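Search stories
Enter keyword or author

We use cookies to remember your reading settings. Accept / Manage

THE BLUE ONE

My sister rang at 7 in the morning to say the shed at Stovham had to be cleared before the new people came. She had already been through the house. The shed was mine, she said, and she hung up before I could find a reason why it wasn't.

I drove out with a thermos and a box of garbage bags. It is 68 kilometres from Dinden, most of it gravel, and in March the dust gets in through the vents.

Our father kept everything. There were paint tins with a skin of colour at the bottom, a drawer of hinges, and a biscuit tin of fuses for a fridge we got rid of when I was at school. I made one pile for the tip and another for my brother-in-law, who would take it to the tip himself and feel better about it.

The old panels were stacked against the back wall. Dad had bought them from Niskanen, the cabinet works in Pirkerance, the year it closed. He paid 300 dollars for the lot and told Mum it was 100. He was going to build her a proper laundry. He drew it on the back of a feed bill, with the tub under the window and a cupboard for the brooms, and he carried the drawing in his wallet until it came apart at the folds.

He never got past the first wall. He cut his hand that winter, then the rains were late, then Mum said she was used to doing the washing on the verandah.

I dragged the panels out one at a time. Most had rusted along the bottom. The last one he had wrapped up himself, round and round, and taped at the corners the way he taped birthday presents - far too much tape, all of it crooked. I got a fingernail under one end and then left it alone.

I rang my sister.

"There's a blue one," I said. "Still in its plastic."

She was quiet for a bit. I could hear her kettle.

"Was that the door?" she said.

"I think it was going to be the door."
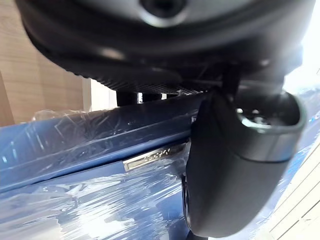 AFTER

The panel is at my place now, in the hall. I have to turn side-on to get past it with the shopping. My sister came over and stood there with her coat on, and pressed one of the creases flat with her thumb. It came up again when she let go.

She asked if I had a tape measure. I said it was in the car.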